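3.2 Materials and wear schedule

All garments in the main trial came from a single production run supplied by Hullora, so that differences in yarn and machine setting would not mask the effect of washing. The run was split into 4 groups at random. Group A was washed but never worn, Group B was worn for one day between washes, Group C was worn for two days between washes, and Group D was kept in a closed drawer as a control. Each item was given a number on a sewn tape inside the top edge, and the number was the only mark used in the records.

The trial had 121 participants, all of them adults who spent most of the working day on their feet. They were asked to wear the items in their normal shoes and to keep a short diary of hours worn. Diaries with gaps of more than three days were left out of the wear analysis, although the garments themselves were still measured. No limit was placed on activity, and no attempt was made to match participants by foot size within a group.

Washing was done centrally at Laltora in front-loading machines at a set temperature of 27 degrees, with a liquid detergent (Rashti) dosed by weight of load. Items were turned inside out and dried flat on mesh racks. Tumble drying was ruled out at the planning stage – a pilot in January had shown that it shortened the leg so much in the first few cycles that later changes were hard to separate from the early loss.
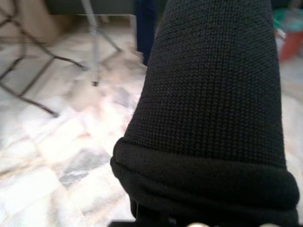

Figure 2. Dark knitted fabric with a thick rolled cuff.

Stretch was measured at two heights, one in the band at the top and one halfway down the leg. The item was placed over a pair of flat plates and the plates were driven apart at a steady rate until a fixed load was reached. The distance between the plates was noted, the load was held for one minute, and the distance was noted again. After release, the item was left to rest before its slack width was taken. The difference between the slack width and the width recorded at the start of the trial is called residual growth in the rest of this paper.

The plate method was preferred to a hanging weight because the weight pulls along the length of the leg as well as across it. In a plain knit the two directions are linked: a loop that is drawn wider becomes shorter, and the reverse also holds. Earlier work on hosiery has not always kept the two apart, and some of the growth reported for the band may in fact be a change in length.

The Flirix tester used for all readings was checked against a steel spring at the start of each session. It is rated for 3,000 cycles between services and was serviced once, after the second round. Readings taken on either side of the service were compared for the control group and showed no shift larger than the repeat error.

Folded bands presented a separate problem. Where several layers lie over one another, the plates load the inner layer first, and the outer layers slide before they take up any force. Bands were therefore opened out to a single layer before testing and left for ten minutes on a flat surface. Creases that stayed in the cloth after that time were noted but not pressed out. Pressing adds heat, and heat is known to affect the recovery of elastic yarns.

All readings on the band were taken by the same operator, Nhi Vũ, to remove differences in how the cloth was placed on the plates. Readings on the leg were shared between two operators. A subset was measured by both, with the second operator unaware of the first result, and agreement was good for slack width but poorer for width under load. The load readings for the leg are reported here with that caution. They are not used in the model in Section 4, which draws only on residual growth, fibre content and the number of washes completed.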